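Removing scuffs from an off-white bench board with walls on three sides

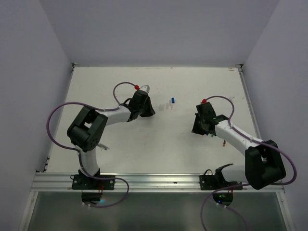 Posted by Rosalinda Macaraeg in Workshop and Bench

I need a cleaning method for a white bench board that will not leave it glossier in some places than in others. It is 700 mm deep, walled on the left, right and back in light gray, and open at the front. The board has faint scuffs and small marks all over it, and there is a thin metal strip where it meets the back wall. I don't know what the surface coating is. It came with the room and the supplier's label is gone.

Tried so far:

Dish soap and warm water, microfiber cloth. Removed dust and some gray smears. Scuffs unchanged.
Isopropyl alcohol on a small patch. Two marks went, the rest stayed.
White eraser. Works on a few of the scuffs but takes a long time.

I have a melamine foam sponge and have not used it, having read that it dulls some finishes. Second point: dirt collects along the metal strip at the back and I can't get a cloth into the joint. Third: the grooves in the aluminum rail along the front edge hold grit, and I suspect it gets dragged back onto the board whenever I wipe. A replacement board was quoted at 3,470 fitted, so I would like to keep this one.

Nestor Manalo

Start with the rail. If the grooves are full of grit, every wipe puts some of it back under the cloth, and you will be making new scuffs while removing old ones. Vacuum the grooves with a crevice tool, then run a dry nylon brush along them and vacuum again. After that, wipe the rail with a separate cloth that never touches the board.

For the board, sort the marks by fingernail. Marks you can't feel are usually transfer, meaning rubber or plastic left on top of the surface. Alcohol on a folded cloth, held on the mark for 30 seconds before wiping, does more than rubbing straight away. Marks you can feel are scratches in the coating. Cleaning will not remove those, it only gets the dirt out so they show less.

Foam sponge: test it in a back corner, wet, light pressure, ten strokes. Let it dry and look at the patch from a low angle with a lamp to one side. If the sheen has changed, stop there. If not, use it on single marks only and rinse afterward. Don't do the whole board with it.

For the joint at the back, wrap a thin cloth around a plastic putty knife and pull it along the strip in one direction. Keep the liquid to a minimum. You don't know what the core is, and if it is a wood product, water in that joint will swell the edge.

Genine

300 grit and repaint it. Did mine in July, took an afternoon.

Nestor Manalo

I would not sand an unknown coating at 300. If it is a thin decorative layer you will go through it, and then the replacement is no longer optional.

Rosalinda Macaraeg

Rail vacuumed, more came out than I expected. The alcohol hold cleared most of the marks I couldn't feel. The foam left a slight dull patch in the test corner, so I will not use it further. Putty knife for the back joint is next.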